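So my name is Soo-ah, and I should say straight off that I was not supposed to be the one giving the talk. My aunt was. She had the shoes for it and everything. But at seven in the morning she lost her voice, completely, down to a squeak, and she wrote on the back of an envelope YOU DO IT and underlined it so hard the pen went through.

You have to picture the hall at Plaltham in January. The radiators knock. There were 100 chairs out and people were already standing along the back wall with their coats on, because this was the first time the river families had been asked to open the school year's history week, and everyone wanted to see if we'd do it right. Us included!

For anyone who isn't from there, Nam is the river. It's also the name we call ourselves, and the word for the stretch of mud where the boats used to be pulled up, and if you say it with your chin lifted it means come and eat. My grandfather could get through a whole afternoon on that one word. On the school maps it was called the Gonbridge Channel, and the kids I grew up with learned to spell Gonbridge before they ever heard anybody say Nam out loud.

I got up to the microphone and I had my aunt's notes, which were eleven pages, in her handwriting, in green ink. I could read maybe a third of it. I looked down and the first line I could make out was "tell them about the bread."

So I told them about the bread!

I told them how my grandmother kept the language going in a kitchen on Drerkeo Street, after the move, when the families had been put in the new flats up the hill and the school had sent home a letter about speaking properly. She wasn't a teacher. She'd have laughed at you. But every kid who came through her door got a lump of dough and had to name what they were doing to it, in our words, or they didn't get to eat it. Push. Fold. Turn it over. Leave it alone, it's tired. I swear there are grown men in Plaltham who can't say hello in our language but can say "leave it alone, it's tired" like they were born in a boat.

A laugh came from the back and I knew it was Dong-hyun Chae, because he was one of those kids and he's a grown man now with a bad knee and his own boat. He called out the next line. The whole thing, with the rhyme at the end that my grandmother used to slap the table on. And then Shahnaz Saha called out the one after it, and she isn't even river, her family had the flat downstairs, she just ate with us every night for nine years and picked it up the way you pick up a cold.

I can't tell you what that did to me. I had my mouth open at the microphone like a fish.

After that it went the way it wanted to go. I gave up on the green ink. I asked who else had been in that kitchen, and hands went up, and I got them to say their bit, and it came out in the wrong order with people arguing over whether you salt before you fold - you do, I will die on this - and the school kids on the floor at the front were turning round and round to see who'd talk next.

Mr. Srivastava, Narendra, who runs history week and who'd planned a very tight schedule with a bell, put the bell in his pocket. I saw him do it. I love him for that.

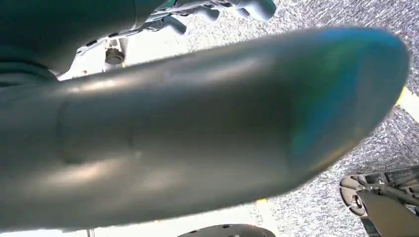 "Is it hard to learn?" a girl in the second row asked me.

"The first 399 words are easy," I said, "and after that you have to start eating with us."

I made that number up on the spot, and Hwa-young Seo, who has been putting the word list together at her own dining table since before I finished school, nearly fell off her chair. She's got over 1000 now. She told me later it was the worst thing anybody had ever said about her work and could she please put it on the cover.

The girl came up at the end with 2 friends and asked what the chin thing was. So I showed them. Lift it, only a bit, like you've heard somebody call from the water. Nam. They stood there in their big winter coats doing it at each other, getting it wrong, getting it nearly right, and then the smallest one did it straight at my aunt, who was over by the tea with a scarf wrapped up to her ears.

My aunt, who had no voice, who hadn't made a sound since breakfast, lifted her chin back at her and went to find the kid a plate.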